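Section 6: Mounting a stamp on the Linach press

1. Peel the sheet off the Collitz stamp. The leaflet calls it reusable. I'd keep it anyway - mine went cloudy after a few cards.
2. Lay the stamp face down on your card and close the lid.

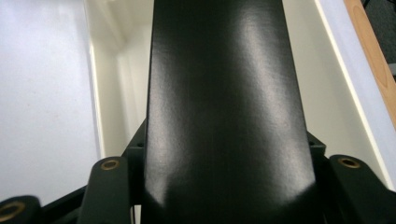

Kvam ink pads are sold as fade-proof, a claim I wouldn't rely on. Before inking, test the pad on scrap. A dark green close to black, like that broad flat paddle with its satin look, is the sort of shade to try first, as patchy inking is easy to spot.

3. Ink lightly, press, lift. Repeat if pale.

Caution: Morko cleaner says "safe on all stamps". Try one corner and wait 24 hours.
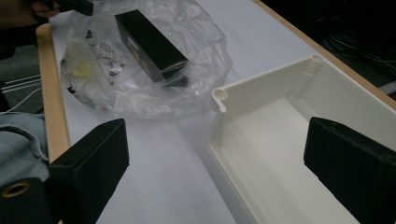
Do I need the magnets that come with the press?
Two will hold ordinary card. The extra ones seem to be there to fill the box.

4. Wipe the lid before storing.

Revised 01/02/2025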